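Ollberg Refillable Dry-Erase Marker, Bullet Tip

Product line: Ollberg Board & Office
Tip: bullet, replaceable
Ink: black, blue, red, green
Sold as: single marker, box of 21, classroom carton of 500

The Ollberg refillable marker is a standard-size dry-erase marker with a screw-off rear cap and a replaceable tip. It is meant for schools, training rooms and offices that use a lot of markers and would like to throw fewer of them away. The barrel stays in service. When the ink runs low, you unscrew the back, pull the old cartridge and push in a new one. When the tip is worn, you pull it out with the plastic tweezers that come in the box and seat a fresh one.

The ink is alcohol based and low odor. It is made for coated steel and glass boards. It will also work on melamine boards, although an old melamine surface may hold some color after wiping. If you are not sure what kind of board you have, test a small corner and leave it overnight before you erase.

Line quality

The bullet tip gives a fairly thin line that stays close to the same width whichever way you hold the marker. Pressure changes how dark the line looks more than how wide it is. For headings that have to be read from the back of a long room, order the chisel tip, which is listed separately as the Ostari.

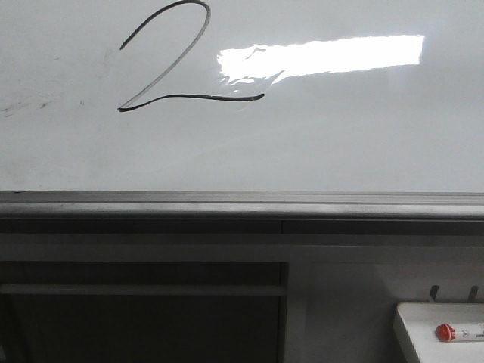

Black marker on a whiteboard, numeral "2" drawn in one stroke.

Refills and tips

Cartridges are sold in packs of 21 and fit every barrel made since the cap was redesigned. Barrels with the older snap-on cap take a different cartridge. Look for the word Tarigan on the cap. If it is there, you have the old one, and you will need the Tarigan refill. We still stock it in black and blue only.

One cartridge writes up to 3,000 feet of line in our own test at the Trerkthorpe warehouse, using a new tip on coated steel. Expect less on a rough or dirty board. Tips last through several cartridges for most users. A tip that has gone soft or flat will lay down too much ink and should be changed even if the cartridge is full.

Storage and care

Store the markers flat. A marker left standing tip up in a cup loses ink from the tip, and the first few strokes will be pale. If this happens, cap it and lay it on its side for an hour. An uneven line can also come from writing fast, or from a board with cleaner left on it. Dark and pale stretches may turn up within a single figure, like the 2 shown with this section, where the bottom line is dark and parts of the diagonal are almost gray. Wipe the board with a dry cloth, try again slowly, and change the cartridge if the pale spots remain.
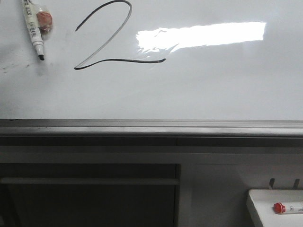 Erasing works best within a day or two of writing. Use a felt eraser for everyday wiping and a damp microfiber cloth once a week. Marks left for longer may need board cleaner, and writing over them with fresh ink first will often loosen them. The same goes for simple strokes such as the big black "2" on this board, which can be traced over in one pass and wiped. Do not use scouring pads or kitchen spray on any coated surface.

Ordering

Single markers ship from Trerkthorpe. Cartons of 500 are packed to order and can be mixed by color in full boxes only, plus loose markers to make up the count. Item 46 in the printed catalog is the starter set, with one marker in each color, four cartridges and the tweezers. School accounts should contact Harish Upadhyay. For office and reseller accounts, ask for Afonso Antunes. The new price list takes effect in April.

Contact us | © Ollberg Board & Office, Trerkthorpe | Back to top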